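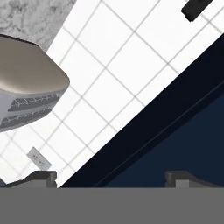
Reklow Parking Reviews is a set of 600 short traveler reviews of off-airport parking lots, collected for work on text classification. Each review is one row in a CSV file, with the text, a star rating and a topic label. The reviews come from the Jotcombe travel forum, and their writers agreed to reuse. Rows that had nothing to do with parking were labeled "off-topic" and kept. Most of them are about rental apartments, and they talk about things like white square tiles on a kitchen wall or a gray marble countertop.

Contents

reviews.csv: all 600 rows
labels.txt: the 23 topic labels, one per line
split.txt: row numbers for the test set (200 rows)

Labels

Common labels are price, shuttle wait, security, lost ticket and booking error. A review gets one label only. When it covers several topics, the label follows the one with the most words.

Labeling was done by Albane Guillot and Gaspard Hoarau. They disagreed on 21 rows, and Pascal Leblanc made the final choice on those.

Known problems

Prices are left as written, with no currency conversion.
Star ratings are missing for some older reviews. The field is empty in those rows, so don't read it as zero.
Lot names were replaced with LOT, but a few misspelled ones may remain.

Changes

February: removed duplicate rows and fixed the quote marks in reviews.csv.

Corrections go to Séverine Gautier. Please include the row number.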